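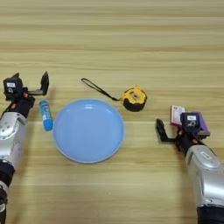 Step 2: Put the plate down first

Use a shallow plate with a small raised rim, like the light blue one on my table. Leave it empty for now. The box can stand upright beside it, on the right, so the printed front stays easy to read.

Step 3: Open the box

Open only the top flap and keep the box standing. Take the pieces out one by one and lay them on the plate. The rim will stop the round ones from rolling to the floor.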